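**Quansah Hand Gripper, pair (club kit)**

The Quansah is a gripper which you hold in the hand, made for school clubs and student teams that teach a robot to fold clothes. One kit has two grippers with soft finger pads, one for each hand. Our own student club uses it for the Zivora folding task, where every team must record 1000 folds before the final in February. 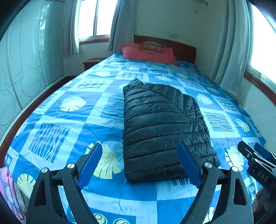 *Puffer jacket folded on a bed, with the blue finger pads at its near edge.*

We advise to begin with a towel and take thick jackets later, as the filling pushes back and the fold opens again. Please practise slowly. Children under 12 should work together with an adult.

- Order number: 1775
- In the box: 2 grippers, 4 spare pads, 1 hex key
- Delivery: 5 working days from Numosgate

Spare pads can be ordered also separately.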